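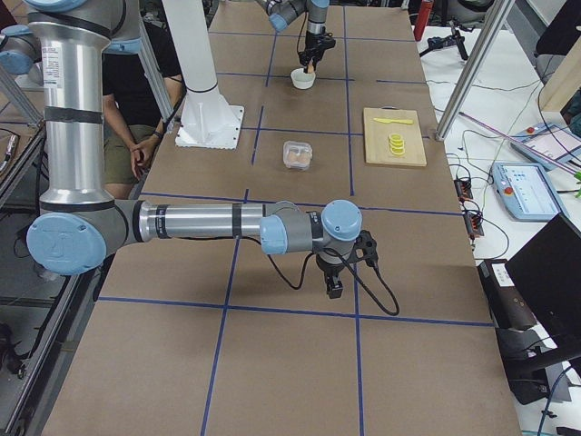
Two arms, one table. Near gripper idle, far gripper at the bowl.

I spent most of the past few weeks comparing two sets of fingers on the two-arm table, and since a few readers asked for the details after the last post, I'm writing them down before I change the setup again.

Both arms carry a black two-finger parallel gripper. The body is the same on each. The fingertips are what I swapped: the Comex pads, flat and fairly hard, against the Hisus pads, which have a softer face and a shallow groove down the middle. I ran both sets on both arms so that a bad calibration on one side wouldn't get blamed on the rubber.

The table is covered in kraft paper with blue painter's tape marking the cells. I used to have a printed mat. Paper is better. It doesn't reflect, it costs next to nothing, and when I want a different cell size I pull up the tape and lay it again. The drawback is that it creeps if a finger drags across it, so I check the tape lines against the stored corner points each morning.

Total was 300 grasps over 8 objects, split evenly between the pads. The objects were kitchen things, including a small white bowl, a clear plastic food container with a lid, a yellow toy knife and a stack of lemon slices on a cutting board. I left the controller gains alone throughout and kept the same closing speed.

The Comex pads completed 137 of their 150 grasps. I had expected less. They hold the rim of the bowl very well, and a hard pad tells you where it is: the motor current climbs sharply at contact, so the threshold is easy to set. Most of the misses were on the toy knife when it lay flat. The pad edge is too thick to get under the handle, and the fingers close on top of it and push it along the board.

The Hisus pads did better on the knife and worse on the rim. The groove is a good idea for anything round, but on a thin edge the bowl can settle into it at a slight angle and then rotate on the way up. The soft face also smears out the contact signal. I had to lower the current threshold to 83 percent of the value I use for Comex, and even then the stop point wandered from one grasp to the next.

Neither set is good at taking one lemon slice off the stack. Both want to pick up two. I tried coming in at an angle from the side, which helped a little, but the wrist gets close to a joint limit in that cell and the planner takes a long way around.

Cable routing deserves a note. The gripper cable has to leave enough of a loop for the last joint to turn, and mine is longer than it should be. Shorten it too much and the connector takes the load. I'm waiting on a right-angle connector from Tronton, which should let me bring the loop in closer to the wrist.

For now the Comex pads stay on the near arm and the Hisus pads go on the far one. In February I want to repeat the rim tests with the Chantharasri fingers, which are narrower at the tip and might fit under the knife.

Posted December 29, 2020
Filed under: grippers, bench notes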